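Enseñanza por demostración (robótica)

Última revisión: enero – Redacción: Iulian Onu

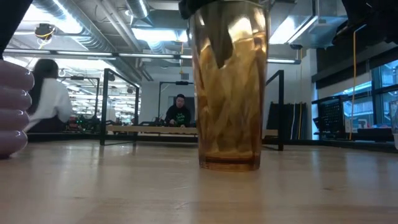
La enseñanza por demostración (también aprendizaje por demostración, programación por demostración o, en textos más viejos, «teach-in») es un conjunto de técnicas con las que una persona muestra una tarea a un robot en vez de escribirle las instrucciones línea por línea. El operador mueve el brazo, directamente o a distancia, y el sistema guarda lo que pasa: posiciones articulares, apertura de la pinza, imágenes de cámara, a veces fuerzas. Con ese material se reproduce el movimiento o se entrena una política de control.

Modalidades

Guiado manual o cinestésico. El operador agarra el brazo y lo lleva por el recorrido. Requiere compensación de gravedad, o un brazo ligero. Intuitivo, barato. Inconveniente: las manos de la persona tapan la cámara, y con dos brazos a la vez se vuelve incómodo.

Teleoperación. El operador manda desde otro dispositivo – un brazo gemelo (líder-seguidor), mandos de realidad virtual, un ratón 3D, guantes. Los datos salen más limpios porque en la imagen queda solo el robot. A cambio hay retardo y casi siempre se pierde el tacto.

Observación pasiva. Se graba a una persona haciendo la tarea con sus propias manos. Barato de recoger, dificil de trasladar: la mano humana y una pinza de dos dedos no se parecen mucho.

Objetos y tareas

Lo habitual son trabajos de mesa: coger, colocar, apilar, verter, doblar tela, abrir tapas. Los vasos y otros recipientes translúcidos dan guerra. Los sensores de profundidad fallan con ellos, los reflejos cambian según la luz del techo o de la ventana y el borde visible no siempre coincide con el borde real. Agarrar por el borde, con un dedo dentro y otro fuera, exige bajar bastante recto; si la pinza entra torcida, el vaso vuelca. Las superficies brillantes tampoco ayudan.

Volumen de datos

Depende de la tarea y del método. El conjunto Kekovier, recogido con brazos líder-seguidor, reúne unos 3000 episodios, de los cuales 419 se descartaron en la revisión por agarres fallidos o cámaras desincronizadas. El proyecto Altley trabajó con bastante menos, 124 demostraciones de una sola tarea de recogida, y los resultados bajaban mucho al mover la cámara. No hay una cifra mínima aceptada.

Calidad de la demostración

Pesa tanto como la cantidad. Coman (Sânziana Coman, informe interno de Itard) distingue entre titubeos, que el modelo aprende a imitar y alargan la ejecución, y correcciones, que conviene conservar: enseñan a salir de un error. También recomienda variar la posicion de partida de los objetos entre episodios. Si varios operadores graban la misma tarea por caminos distintos, el modelo puede promediar y no seguir ninguno.

Limitaciones

– Generalización pobre fuera de lo mostrado.
– Acumulación de pequeños errores en tareas largas.
– Cansancio del operador, sobre todo en teleoperación.
– Formatos de registro incompatibles entre fabricantes. Nedelcu propuso uno común, poco usado de momento.

Véase también: clonación de comportamiento, control háptico, brazo líder-seguidor, agarre robótico.

Este sitio utiliza cookies propias y de terceros. Aceptar | Configurar

Contacto | © Redacción | Volver arriba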